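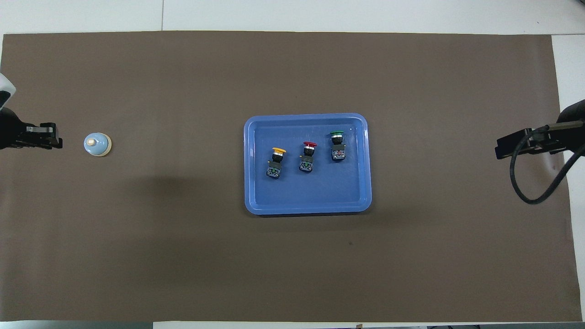 Brown paper on a white table.

The Bassey was the only casino in Ollimville, and it closed at six on Sunday morning. I was the last dealer to leave the floor. My table was number 12, and I had worked it for nine winters.

A man in a grey coat was still sitting there. He had one chip left, a red one, worth 100 dollars. He turned it over and over on the felt.

"The cards are finished, sir," I told him.

"I know," he said. "I only want to remember the colour."

He told me that he had played every night at an online house named Miketti, where there is no felt and no dealer. His favourite game was Cluster. You press, the small fruits fall down, and the number in the corner changes. One night in May the number was 185 and he was happy. In the morning it was nothing, and he could not say which hour had taken it.

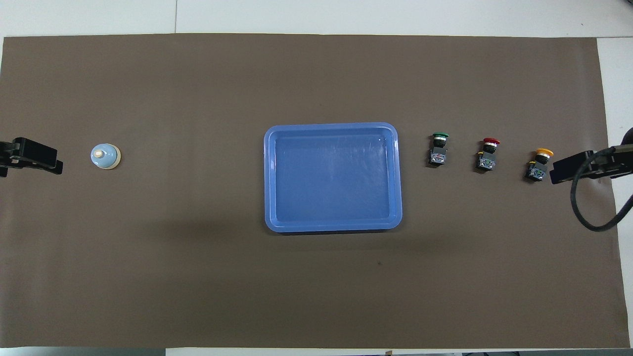

"And with us?" I asked. "You have lost here also."

"Yes, but here I saw your hands." He laughed a little — it was a tired laugh, with no anger in it. "You always waited a moment before you took my chips. Did you know this?"

I did not know it. My supervisor had never spoken to me about waiting.

He pushed the red chip over the line to my side. I explained that dealers may not accept gifts after closing, and that the cashier would pay him until half past six. He listened politely. Then he put the chip back in his coat, buttoned it, and asked me where the first bus stopped.

I covered the table and walked out with him as far as the corner. The snow on the road was still clean.

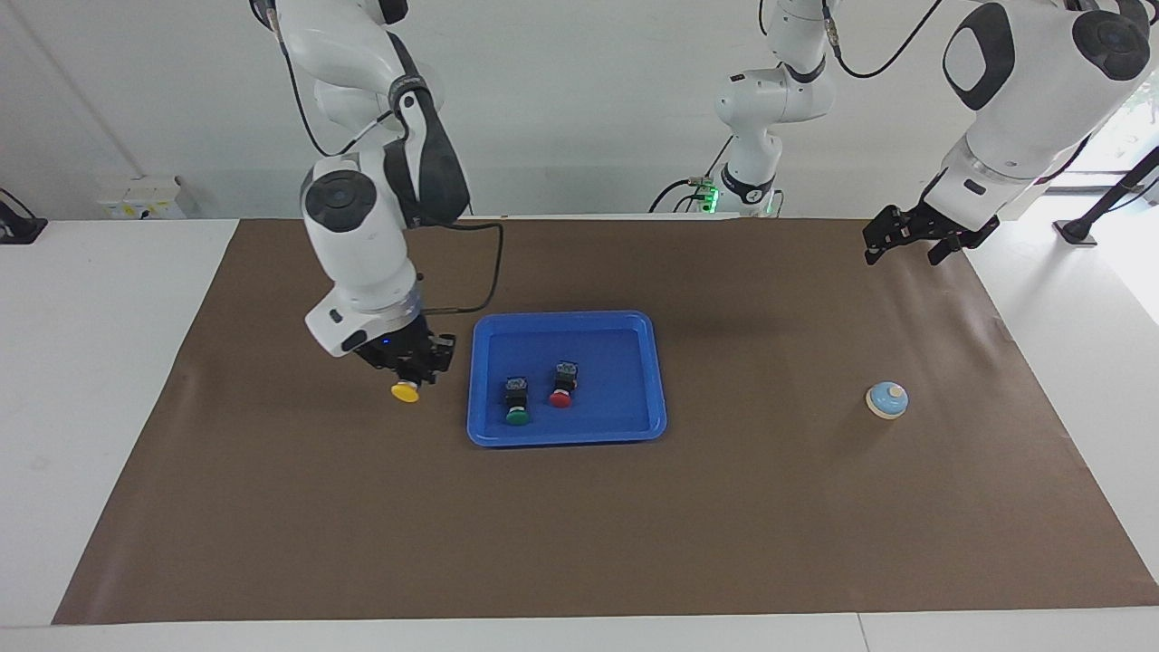 A blue tray, and a yellow button above the brown surface.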